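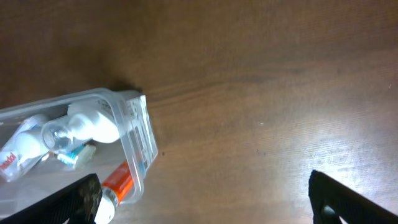 *Gripper at the open container, toiletries inside, wrist view.*

# Personal-care items in a shared manipulation cell: what rules should apply?

Our group operates a tabletop manipulation cell in which an arm with a two-finger gripper picks small household items out of a clear plastic container. The items include tubes, a small vial and a toothbrush. The site safety procedure was written for machined parts and says nothing about products of this type. I have been asked to draft an addendum before the next review in February and would appreciate guidance on the following points.

First, is it acceptable to use tubes that still have their contents, or must these be replaced with emptied and refilled ones? Secondly, should containers be labelled and tracked as a set, or should each item carry its own entry? Thirdly, is there a recognised practice for glare on a varnished table? Our failed grasps are concentrated on the side nearest the window, and an auditor has asked whether this ought to be recorded as a hazard or as a performance matter.

Posted by **Arumugam**

---

**Rekha Chowdary**

I maintained the object register for a cell of this kind at Trikham and can describe the arrangement we adopted. It is local practice and should not be read as a standard.

Contents. Medicinal creams and gels were not permitted in the cell in their original state. Tubes were emptied, rinsed and refilled with a neutral filler to the original mass, and the cap was taped. Cosmetic products could be used as purchased, provided the safety data sheet or ingredient list was held on file. A tube that had been squeezed out of shape was withdrawn at the end of the shift. Toothbrushes were purchased new for the purpose and were never returned to personal use.

Labelling. We labelled the container and kept an entry for each item beneath it. The register reached 49 items before anyone asked for a change, and a plain spreadsheet was adequate. The container label should be placed on an end wall where the fingers do not make contact. Glass vials were listed separately with a reduced grip force and a note that the cell was to be stopped and swept after any breakage.

Lighting. Please record it under performance, with a cross-reference in the risk assessment if a failed grasp could eject an item beyond the guarded area. We logged light level at the table at the start of each session and suspended work above 2000 lux. That limit suited our camera and our finish and would need to be re-established for yours. A matte mat was under consideration when I left.

I would also recommend that finger pads be wiped down whenever the container is changed. Residue on the pads alters friction, and the effect can easily be mistaken for a software fault.

---

**Clilleo**

Agree with the above on medicines. Check with whoever handles chemical storage at your site as well, as ours wanted anything pharmaceutical kept in a locked cupboard overnight, full or not.

We use blinds.

---

**Pravura**

The addendum should begin from the risk assessment for the complete application, including the gripper and the items handled. An arm that is suitable for shared work does not make the cell suitable if the object can break or leak. ISO 10218 is the proper starting point for industrial robots and their integration. Your local regulator may have further requirements, and these take precedence over anything posted on this board.

On the second point, I would favour individual entries with a stated owner and a review interval. Ours is 6 months, or 200 picks for any item with a flexible wall, whichever is reached first. The pick count is taken from the controller log, so operators have no additional paperwork.

I do not share the view that cosmetic products may be used as purchased. Some contain fragrance or solvents to which staff may be sensitive, and a burst tube on a varnished surface is a slip and cleaning matter as well. Our procedure treats both categories in the same manner.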